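Home Skills, Unit 8: Stacking and Nesting the Breakfast Things
Handout by Crisanto Ignacio

Before Sunday, please lay brown paper over your own table and put out your toaster, bowls and cups, with plenty of elbow room between them (I do mean plenty!).

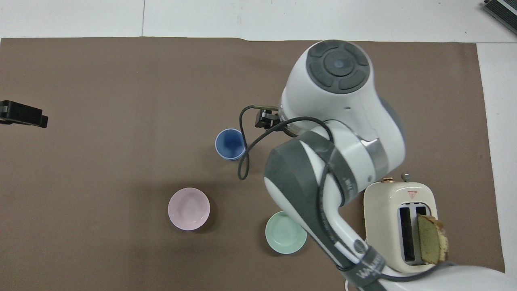
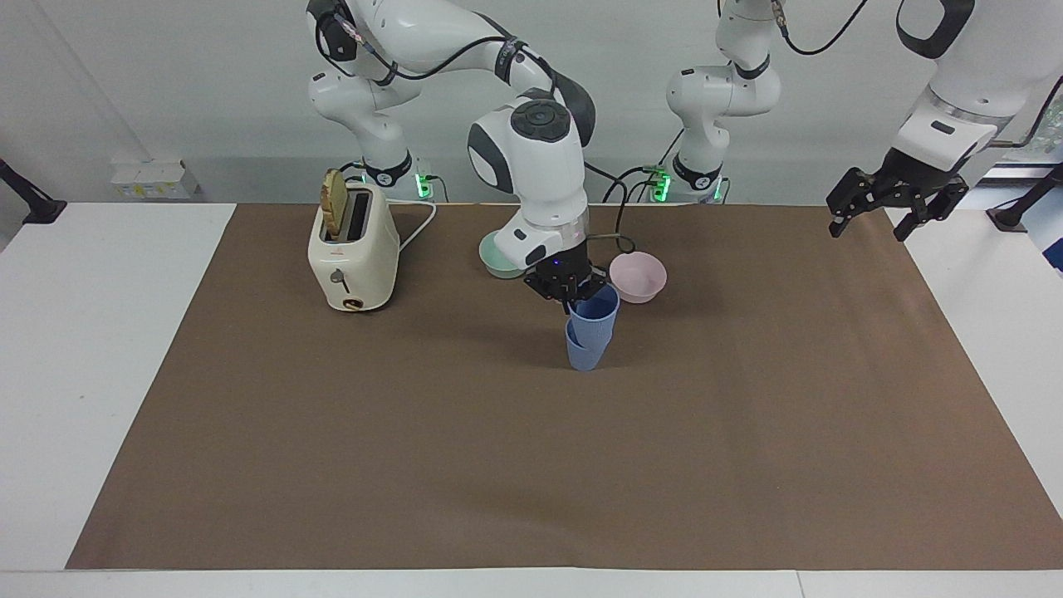
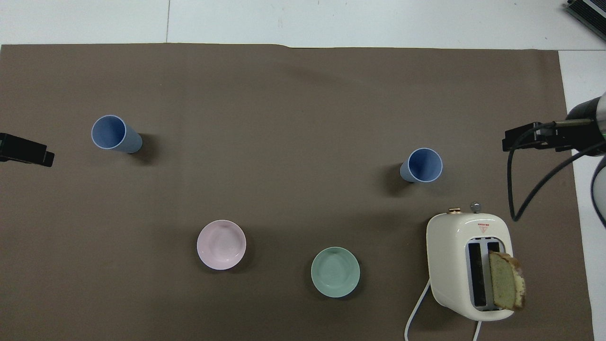 Do the cups need to match before they can be nested?
Matching cups are easiest, but any two with sloping sides will usually sit together. Try yours gently first, and set aside any pair that sticks.

Bring your notes along, and we'll go on to shelves after that.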